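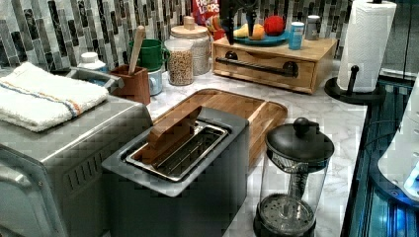

Can I leave a sourdough starter in the fridge for the whole of May without feeding it?

A healthy starter will keep that long. Feed it first, let it sit out for an hour, then put it in the coldest part of the fridge with the lid loose.

Skirside bakers list wrote:
> I will be away 31 days. The starter is the Tilari rye one
> from the spring swap. Last time I left it there was gray
> liquid on top and I threw it out.

The gray liquid is normal. Pour it off or stir it in. Pink or orange streaks are another matter, and then it should go in the trash.

When you get back, give it two or three feedings on the counter before you bake with it. Mine took three. If you want a backup, spread some thin on parchment, let it dry and keep the flakes in a jar.

I have spare Tilari if anyone in Cirkden needs it.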